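Diary, December

Up before six, kettle on, and still in the wrong frame of mind by the time I got to the laundry. Fitriani had been in since half past five. She was at the big press doing hotel napkins and she lifted her chin at the back room without stopping, meaning they had already started in there.

I went through and stood by the door with my coat on. Two arms, one table, and a young man from Terkavmont with a laptop on his knees, saying nothing to anyone. It had a pink towel by the corner and was holding it up in the air. A green one was waiting its turn on the left.

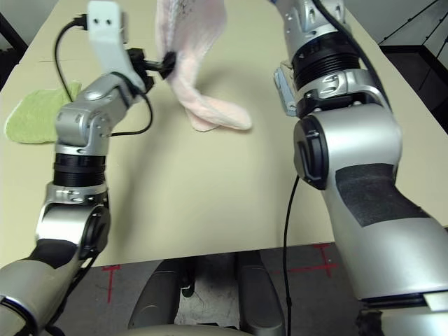 I have folded towels for a living for 20 years and I don't remember ever looking at one for that long. You shake it, you find your edge, it's done, and your hands are on the next before your head has caught up. Watching the thing work I kept moving my own fingers inside my pockets. Fitriani says she does the same when her husband drives.

At the morning break Dewanti Nugroho came down from the office to give us the talk again. She is decent, Dewanti, and I don't think she enjoys it. She had the printed sheet from Terkavmont and read out most of it. The system is called Brilano. It will take "the repetitive share of the load" and leave us free for "higher value tasks". I asked which tasks those were. She looked at the sheet and said spotting, mending and customer care. We have one customer who comes to the door, and he comes to complain about his shirts.

Then somebody asked about hours and she said no hours would be lost in the trial period. I wrote that down on my hand in biro, the words "trial period", and it is still there now, a bit smudged from the washing up.

I want to be fair in these pages, as there's no point lying in a diary. My wrists are bad. Two of the girls on lates wear supports to bed. If a machine took the bath sheets off us I would carry it in through the door myself. But it isn't on bath sheets. It's on the small stuff, the little towels, which were always the rest between the heavy loads. You did your heavy trolley and then you did a light one and had a natter. Take away the light ones and what's left is all heavy. I said this to Dewanti and she wrote it on the back of her sheet, and I would like to know where the backs of sheets go.

The other change is the feeding. Someone has to put the pieces out and take them away after, and in the last fortnight that someone has been me. So I went from folding to waiting on a folder. Kanex did something similar at their place across the river, according to Fitriani's cousin, and the women there ended up being called "attendants" on the same money. I don't care for the word. It makes me think of car parks.

I had a proper look before dinner, when the pink one was down flat and the far end had been turned back over. There's a hanging loop on that towel, and a care label, and that bumpy sort of edging that never wants to lie straight. With my hands I'd tuck the label in without knowing I'd done it. It was poking out of the fold and the loop was sticking out at the side. The blue ones were in a stack further up the table, and I'll admit a stack is a stack. I asked the young man whether labels mattered. He said it depended how the customer had defined the finished state. I said the customer has defined it as a towel.
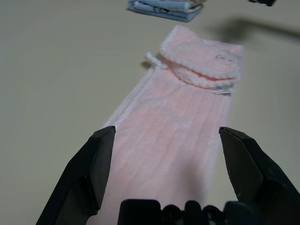
Page 100

Dinner was soup. Fitriani has worked out what she would do if they finished us, which is go in with her sister at the Pasaribu bakery and get up even earlier than now. She had it all planned down to the bus. I had nothing to say back. I have never made a plan like that and I was a bit ashamed sitting there with my spoon.

We did talk about old Mrs P who trained us both, and how she used to slap the table if your corners were out. She would not have had a laptop in the room. She wouldn't have had a radio in the room either, mind, and we fought for that radio and were right to. I try to remember this when I'm being sour. Some of what I call principle is only me not wanting the furniture moved.

Even so. When the radio came in, it didn't need us to stop what we were doing and serve it.

Back in after dinner, and I was asked to fill in the log. Form 3039, both sides, with a box for "operator observations". Operator! I have never operated anything there but the mangle. I wrote that the pink one was laid out long ways in a strip, one end rounded and the other a bit of a mess, and that I would have done that end again. I wrote that the green was still in a bunch on the left and a beige one in a bunch at the back on the right. The young man read it over my shoulder and asked if I could put it as a score. I said no, I'd put it as a sentence.
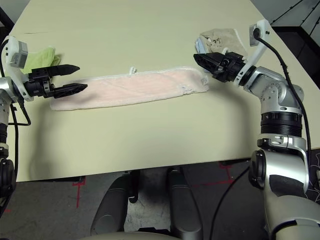 What bothers me most is how quiet it has gone. The back room used to be where you heard everything: who was expecting, whose lad had been picked up, which hotel was late paying. You can't fold and not talk. Now you go in there and drop your voice without being asked, like at a hospital bed. Fitriani has started eating her biscuit by the press so as not to go through.

I asked Dewanti on the way out whether the people who bought it had ever done a shift. She said one of the directors had come round in the spring and tried folding and was "very impressed by the skill involved". So impressed that he went and ordered this. She had the grace to laugh, and then she asked me not to repeat it, and I've repeated it to Fitriani and to this book.

To do: ring about the wrists, the doctor's opens at 2. Ask for the trial dates in writing, with an end date on them. Find out from Fitriani's cousin if the Kanex women got anything agreed about the light loads, and who they went to. Bread, bulbs, stamps.

Wind getting up now and the back gate is banging. I'll have to go down and tie it.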